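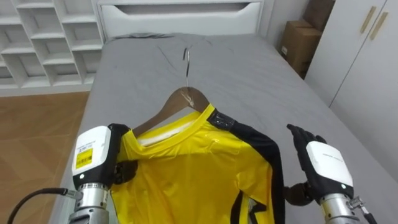
September 14, 2021

Quick one, I have work in the morning.

So they got somebody for the Pastwood break-ins. Finally. Two men, picked up behind the Perkier lot on Shehu Street a little before midnight. One is 58, which surprised me. I had pictured teenagers, like everybody on our block did.

For anyone who missed it – this has been going on since April. Garages mostly, then the pharmacy, then poor Mr. Stojanovska's place while he was asleep upstairs. Velimir is 71 and he came down to a kitchen door hanging off and $700 gone from the drawer. Plus his wife's ring. He still hasnt got the ring back and the detective told him not to hope too much.

Biljana Radonjić from the corner house heard the sirens and texted me. I slept thru the whole thing. Typical.

What bugs me is the Doltar police had a plate number back in the spring. Biljana gave it to them herself, wrote it on the back of a reciept. No call back. Months. I get that they're short on people, but still, a plate number.

Anyway. Both are being held, hearing is next week, no idea if it's open to the public. Will call the courthouse and ask. If you lost tools or a bike, the front desk wants serial numbers – old photos are ok too.

Locking the garage tonight regardless.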